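Print this page | E-mail this article
Filed under: Textiles & Home Sewing, Research

4.2 How sewists chose their patterns

The richest material came from the Lincombe sewing circles, and we were delighted by how freely members talked about choosing a pattern. Reuter and Ma had expected price to lead. Instead, the drawing on the envelope came up first in nearly every conversation, followed by the fabric already waiting on the shelf (one member had been saving a length of green wool for 5 years!). Ha-neul Ma coded all 3,000 diary entries by hand, and Friederike Reuter then checked the codes against the two rounds of interviews.

Beginners using the Bollik skirt pattern changed very little on their first try. By the third garment they were moving darts, swapping zippers for buttons and writing notes to themselves in the margins, a wonderful thing to read. Diekmann's earlier work on quilters found much the same growth in confidence, although over a longer period.

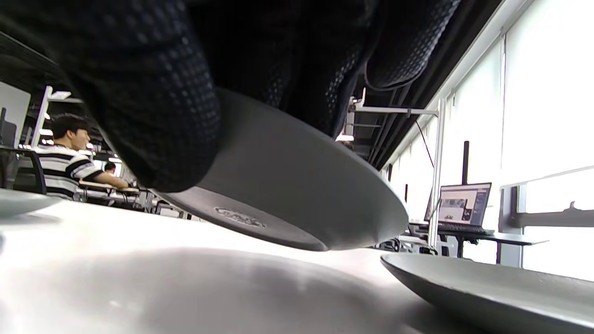

Figure 3

Fit was the other great theme, and we turn to it in Section 4.3.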